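1 Feb 2024
From the editor of the Grondwood Growers' newsletter

Marmalade season, and I have gone slightly mad again

Every November I promise myself I'll make less marmalade, and every year the Seville oranges arrive at the greengrocer's in Flerkidbridge and I come home with far too many (10 kilos this time, and I had to stop twice on the hill to swap arms). The kitchen windows have been steamed up for days and there is a sticky patch by the kettle that I've wiped I don't know how often.

I've been doing mine the slow way, with the fruit simmered whole and the peel cut up afterwards. It's so much kinder on the hands! You pop the oranges in a big lidded pan, cover them with water and leave them for 2 hours or so, until a skewer slides in easily. Then let them cool, halve them, scoop out the pips and pith, and tie all that up in a bit of muslin. 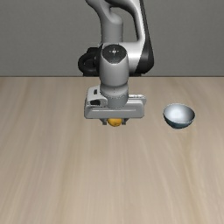
The muslin bag goes back in the pan with the liquid and the chopped peel, and please do squeeze it hard before you take it out, as that's where most of your set comes from. I forgot last year and ended up with nearly three shelves of orange syrup. Lovely on porridge, mind you.

Sugar next, warmed in a low oven if you can be bothered, and stirred until there's no grittiness left on the spoon. Then up to a proper rolling boil. I test mine on a cold saucer and start checking early, because I like it soft and I can't bear it when it goes dark and chewy.

If you've got jars to spare, bring them along to the Eltovine Hall swap table, lids too if they're not rusty. I'm also after a recipe with a bit of ginger in it, so do send me yours.

Grondwood Growers' newsletter | Contact the editor | © 2024 Grondwood Growers | Back to top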